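My grandmother's button tin came to me last November, after it had spent most of my childhood on top of her refrigerator in Oakley, and I've been meaning to write about it ever since. It's heavier than it looks. I finally tipped the whole thing out on a rainy afternoon and sorted it, which took far longer than I'd planned (I kept stopping to hold things up to the light), and the final count was 644. Six hundred and forty-four buttons! I had guessed maybe half that.

Some of them I knew right away. There were the big green ones from the coat she wore to church, and a card of tiny pearly ones with the price still penciled on the back, 60 cents, from a dry goods store in Wendness that closed before I was born. Others are a complete mystery – one is shaped like a little acorn, and I'd give a lot to know what it was ever sewn to.

What I really wanted was to start using them. I mend more than I used to, partly to save money and partly for the quiet of it, and the trouble with mending is always that you have five matching buttons and need six. So now when a shirt loses one I replace the top button with an odd one and move the original down to fill the gap. I like how it looks. My mother thinks it looks like I got dressed in the dark.

A few things I've learned along the way: wax your thread, even if you only have a candle stub. Lay a toothpick across the button while you sew so there's room for the cloth underneath. And for anything heavy, put a small flat button on the inside to take the strain. My grandmother did that on every winter coat in the house and I never once noticed until I was the one taking them apart.

Black clothes are still the hardest, so I save those for the morning, when the light's good.

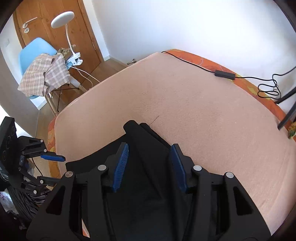 Travow wrote: My aunt used dental floss on coat buttons and I've done the same for years. It holds better than any thread I've bought, and you can color it with a marker if it shows. Please hang on to that acorn one!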